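About Trevden

Robotics parts and classroom kits for schools, clubs and people with a garage

Filed under: Company, Education, Robotics clubs

Trevden started out as a parts shelf. Kalkidan Bogale was coaching a middle school team and got tired of waiting three weeks for one gear. Bought extra, sold the extra to the next team over. Then motors. Then a catalog, 32 pages, stapled by hand.

Now we stock 377 parts and ship to 148 schools. Same building, bigger shelves.

What we make ourselves: the Pletwood chassis (flat pack, one hex key, goes together in a class period) and the Arnano board, which runs it. Block coding for beginners, text coding when they're ready. Spare parts sold singly. You should never have to buy a whole kit becuase of one stripped axle.

Who's here:

Kalkidan Bogale – founder, still coaches
Yuk-lan Wan – electronics, designed the Arnano
Hoi-yan Wei – lesson plans and teacher training
Ching-wen Hsiao – orders, returns, everything with a label on it

Teacher training runs every September, one day, lunch included. Bring a laptop. Places go quick so email early, and tell Hoi-yan what grade you teach.

School orders: purchase orders fine, over $100 ships free. Returns, send it back in any box with the order number on the inside. We don't do phone support after 4 pm but email gets read until later then that.

Clubs can borrow a practice field for a weekend. Pick up only, it does not fit in a small car. Ask Ching-wen.

Recent posts
Arnano firmware: what changed
Wheels or tracks for a first robot?
Setting up a club with one kit and a dozen kids

We use cookies to remember your cart and count visits. Accept / Settings

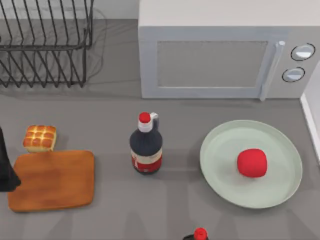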